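4. The Handheld Kit in Use

4.1 What is in the box

The Majali handheld gripper kit is sold by Clanura as a way to record demonstrations without owning a robot, and to own a robot later if the budget recovers. Our unit arrived in February with two fingers, a grip, a camera bracket and a manual of 300 pages, of which the first 13 concern the safe disposal of the packaging. The maker offers a finished version and a print-it-yourself version. We bought the second, on the grounds that it was cheaper, and then spent the difference on filament.

Assembly was done by Requena and Quintela, who had not built the kit before and were asked to follow the manual to the letter. They managed this until the chapter on the wrist mount, where the letter and the supplied screws part ways. Clanura's support desk answered within a day and sent a corrected page, with the old page number on it.

4.2 Choice of objects

The starter task list that comes with the kit favors cups and blocks, which any gripper on the market can be talked into picking up. We added household items with less cooperative shapes. Thin bar stock was of particular interest: it offers the fingers very little to close on, and an open loop can be approached from several directions, most of them wrong. The protocol asks the operator to bring the fingers in low over the table, pause, and close only when both fingers are clear of the surface. Operators were given 200 attempts each for practice and no advice, as the product page promises that none is needed.

4.3 Working view

Judging distance was the most common complaint in the operator notes. The camera sees both fingers at all times, a point the brochure makes twice, but they occupy the lower corners of the view and a thin target may well pass between them with room to spare. Calvo wrote that it was like "threading a needle with two bricks," and asked that the remark be kept out of the paper. Figure 3 gives the view over the table with the shelf riser as the object.

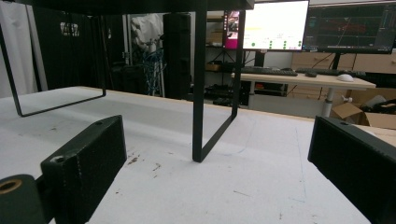
Figure 3. View from the gripper camera. The black metal riser stands on the white tabletop, with its center leg between the two fingers. Print layer lines show on the left finger.

4.4 Support and spare parts

Spare fingers are sold only in pairs - a sound policy for the seller, less so for a lab that wears out the left one. We printed our own from the files on the download page, which are complete and sensibly named. The paid service plan adds remote calibration and was not tested.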